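Notes for lecture 8, Household chores and shop-floor chores: where are we?

Sunday, October 2, 2022. Please read before the class. The part on grading the lab report is at the end.

## 1. What we mean by "can do"

Last week Chang-ho Baek asked in the discussion whether a robot can fold a towel. Half of the class said yes and the other half said no, and I think both halves had seen a true video. The trouble is in the word "can". In this course we will use three meanings, and I ask you to write in your report which one you use.

- **Can, once.** There is at least one recording where the machine finished the task.
- **Can, usually.** The same machine, in the same place, with the same things, finishes it most of the time.
- **Can, at your home.** It is carried to a new place, with things it has not met, and it still finishes.

For most chores we are today somewhere between the first and the second. For a small number of shop-floor jobs we passed the second many years ago, but only when the parts always come in the same position.

## 2. Shop floor

The case we study is the packing line at Dundavier. They pack glass jars in cartons. The arm there does one movement, the jars arrive upright on a belt, and the carton is held by a metal guide. In June the line manager let me stand beside it for one morning. It packed 400 cartons with 2 stops. Both stops came from a carton with a bent flap, and a worker cleared each of them in less than a minute.

Notice that the arm did not become clever. The people who built the line removed all questions from its work before it started: which jar, from which side, how hard to press. When the company changed to a wider jar, the line stood still for 8 days while the guide and the fingers were changed.

The second case is the mixed bin at Skullard, a warehouse for spare parts. There the things in the bin are different every time. The robot takes what it can, and a person takes what is left at the bottom. The manager is satisfied with this arrangement. I am also satisfied with it, as an example, because it shows a division of work and no full replacement.

## 3. Household

A kitchen is harder than a bin. I will name the difficulties in the order that my students usually meet them.

**Seeing.** A spoon lies under a cloth. A glass is transparent. The machine's own hand comes between the camera and the object at the moment when the view is most needed.

**Holding.** Two flat fingers are good for a box. They are less good for a wet plate or a grape.

**Knowing when it is finished.** A person wipes a table and sees that it is clean. To write this down as a rule is surprisingly difficult, please try it before Thursday.

**Small repairs.** When we drop a sock, we pick it up without thinking about it. Many programs continue as if the sock was still in the hand.

## 4. Sorting food, our running task

Putting away fruit and vegetables is the chore I chose for this term, as it needs no heat, no water and no knife. It also looks easy, and that is useful for a beginner, who then discovers how much is inside it. Compare the lemons in the orange-peach basket with the small red-and-orange pepper lying on its side on the table. The lemons are piled together, so a gripper which goes for one must think about its neighbours and about the wall of the basket. The pepper has free space beside it, but it is round at one end and tapered at the other, and the choice of where to hold it matters more. Another pepper-shaped object is partly behind a finger, so from this view we cannot plan a good grasp for it at all.
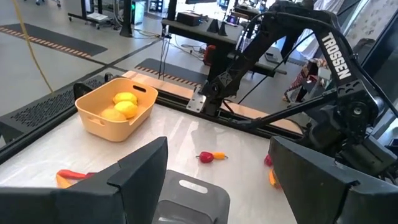

Questions to think about: would you move the hand first, or use a second view? If the basket slides when it is touched, at which moment should the program notice?

## 5. The lab report

Work in pairs. Ye-rin Cho has the list, write to her if you have no partner. Each pair chooses one chore and makes 28 trials with the Onsri simulator. Do not change the settings in the middle. If you must change them, start again from trial one.

For each trial write down:

1. the start position of the objects
2. finished or not finished
3. if not finished, the first thing that went wrong (only the first)
4. whether a person had to help

Then say which of the three meanings of "can" your result supports. A low score with a clear explanation gets a better mark than a high score without one.

Reading for next time: the Skaten handout, sections 1 and 2. Section 3 has an error in the table, I will bring the corrected page.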